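Thursday, bench notebook, hand-held gripper kit on trial

Second week with the Trornia kit and I'm finally writing things down properly, which I promised I'd do on day one and didn't. For anybody picking this up cold: Trornia lent us the hand-held gripper set for the month of February, Ngui is the other one on the shortlist, and we owe the purchasing people a yes or a no before the loan runs out. The Ngui box hasn't come yet. So everything below is about the one we've got, and please don't read it as a comparison!

Morning went on setup. Firmware was behind, the updater (they call it Suda, no idea why) wanted a login that was printed on a card in the lid of the case, and the card was of course in my coat. Once it was in, the update ran without a fuss. Credit where due, last time I updated a demo unit from another vendor I lost the afternoon.

Calibration next. The booklet has you hold still, then do a slow figure eight, then hold still again. I did it three times. First go it complained about the markers, second go it complained about the light, third go it was happy and I hadn't changed a thing between two and three. I've put that on the list for their support line. If it happens to you, just run it again before you start moving lamps.

Then lids. We picked domed things with knobs for the trial since that's what Drillarura keeps asking us about (their catering line is all lids, all day), and shiny ones are the worst case for pretty much everything we own. If a kit can give us decent takes of a shiny lid going up and coming down, I'm inclined to forgive it a lot.

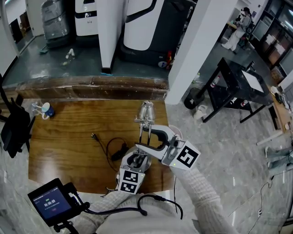 Manipulation Group / Tools and Fixtures / Bench Notes

Going for the stem under the knob is a habit I've gotten into. The fingers have something to close on there, and I don't have to think so hard about my angle coming in. I tried grabbing the knob itself from the top a few times and I don't like it, I end up with my elbows out like a chicken and my wrist starts grumbling. Somebody with longer arms should have a go and tell me if it's just me.

Takes are short. I've been trying to keep each one to almost 7 seconds of real motion with a little dead time on either end, and the timer on the handheld display is a big help with that. Numbers are large and I can catch them with a glance down. The small text over the timer is another story, I can't read it at working distance and I've stopped trying. If there's a setting for bigger type I haven't found it. (Checked the menus twice. Checked the booklet. Asking support.)

Cables, cables, cables. My one real gripe. The black one from the gripper wants to lie across my left sleeve whatever I do, and by the end of a batch I'm steering my arm around it without meaning to, and I'd bet you could see that in the motion if you went looking. A clip at the wrist would fix it. I might try a bit of hook-and-loop tape tomorrow before I go complaining to anyone. Also, note to self, chunky knit sweater plus cable equals snagging. Wear something smooth.

Weight. Fine for the first batch, noticeable in the second, and by the third I was resting my forearms on the table between takes. The balance feels a touch nose-heavy to me. I don't think it's a deal breaker but whoever ends up recording with this for a full shift is going to have opinions, and we should hear them before we sign anything.

Markers: no peeling, no smudges. I wiped them down at lunch with the dry cloth from the case. Do NOT use the spray from the sink, the booklet is pretty firm about that and I'd hate to be the one who finds out why.

Afternoon I looked through what I'd recorded. Threw out two takes for my own clumsiness (set the lid down crooked, picked it up again, swore). Lost one more where tracking jumped right as I turned my hand over. I could get it to jump again on purpose by turning fast, so that's at least repeatable, and slow turns seem okay. Would like to know whether it's the markers going out of view or the shiny surface confusing things. Plan is to repeat the same turn with the dull lid from the kitchen drawer and see.

Service side, since that's half of what we'd be paying for: I wrote to Trornia support at 10:40 and had a reply before lunch from a person who'd read my message. The contract they're offering has spare fingers and a loaner unit in it. What it doesn't spell out is who pays shipping on the loaner. Need that in writing.

Where I'm leaning today: like the display, like the grip, like the support, don't like the cable, not sure about the weight.

To do
Tape for the cable
Dull lid, fast turns, slow turns
Ask support about type size, calibration repeats, shipping
Get somebody else's hands on it for a whole batch
Chase Ngui about the delivery, again
Put both batteries on charge before going home (done, 5:50)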